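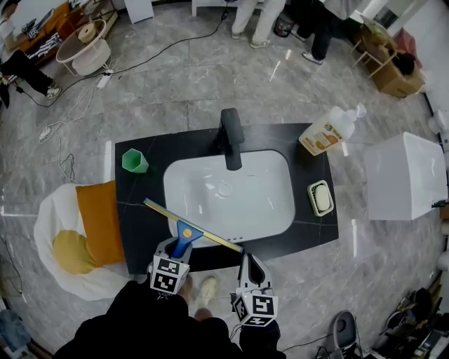
**Figure 3.** The washbasin station during the open day. The left gripper holds the squeegee by its blue handle; the right one is open near the end of the blade.

### 4.2 What we learned from the open day

Most of what I've reported so far came from sessions with people who already knew the hand-held grippers well. The open day at Gukosow in September was a different sort of thing, and I want to give it a section of its own, as it changed how we wrote the task list and (I'll admit) how I think about bathrooms.

We had five stations up that day, and the washbasin was the one people kept drifting back to. I think it's because everybody has an opinion on how to clean a sink. The folding and sorting stations got polite nods. At the basin, visitors leaned in, told Nele Willems she was starting from the wrong end, and then asked if they could have a go themselves. By the middle of the afternoon we had a queue, and Henrik Reuter was handing out paper slips with numbers on them like a butcher's counter.

The task was written up on a card as three short lines: take the squeegee, wipe the worktop and the rim of the basin, put the squeegee back. The card said nothing about order or direction, or about what to do with the things standing on the counter. Perihan Keskin had argued for leaving all that out, and I'd argued against her for most of a week. She was right. We got far more variety out of those three lines than out of the full-page script we'd used at Wetero in the spring, and the people doing it looked a good deal less worried.

Let me go through the squeegee first, as it gave us the most trouble. It's a long, stiff tool on a fairly short handle, so the person has to hold it at one end and control an edge that's a long way from their hand. With bare fingers you do this without thinking - you roll the handle a little and the blade follows. With a two-jaw gripper you can't roll anything, and the whole forearm has to turn instead. Visitors found this out within seconds. Some stepped round to the other side of the counter to get the angle. Others brought in the second gripper to steady the far end of the blade, a strategy we hadn't planned for and hadn't given a label to. Figure 3 has the second gripper open just below the blade, and it's a fair picture of why a one-handed label is too crude for this tool. Ezequiel Tejada added "support, far end" to the annotation sheet that same evening.

The second thing was the small stuff on the counter. We had a green cup, a soap dish with a bar of soap in it and a pump bottle at the washbasin. Our old rules said a trial should be thrown out if any object other than the tool was touched or out of its starting pose. If we'd kept to that rule on the open day, we'd have come home with hardly anything. People nudge cups. They lay bottles down and carry on. In a real bathroom this is just what cleaning looks like, and a policy trained only on tidy counters will be in for a shock the first time it meets an ordinary one. We dropped the rule and now record the state of the counter at the start and end of each trial, whatever it happens to be.

Third, the basin itself. A black worktop and a white basin make a lovely strong edge for the vision side, and I had expected tracking to be easy there. It mostly was. The awkward part was the tap, as its spout comes forward over the basin and anyone wiping near the back has to work round it. Visitors solved this in two ways: a set of short strokes on either side, or one long sweep along the front with the back left alone. Birgit Buschmann, who did the labelling for this station, found the second group easy to spot from the gripper paths alone, without looking at the video.

In all we kept 200 trials from the washbasin out of 458 across the whole day. Each person had up to 8 minutes, talk included, and could repeat the task as often as they liked in that time. I'd have liked longer turns, but the queue wouldn't have stood for it.

A word on the talking. We hadn't meant to collect it, and we didn't record sound, but Nele kept a notebook and wrote down 30 remarks she thought were useful. Quite a few were about force: people said they couldn't tell how hard they were pressing and were judging it by how the blade bent. That's a clue we can use, and the Erkis group has since told us they hear the same from their own demonstrators. Others were about weight, mostly from people who'd held both grippers up for several turns in a row. We've put a rest stand next to each station now.

I should be careful about how much I hang on one afternoon. The visitors chose themselves, they were in a good mood, and they were watching each other, so later ones surely copied earlier ones. You can see it in the paths: the two-gripper hold is rare before the coffee break and common after it. For Section 5 we therefore split the data at the break and report the two halves separately, along with the Rashti sessions, where each person worked alone.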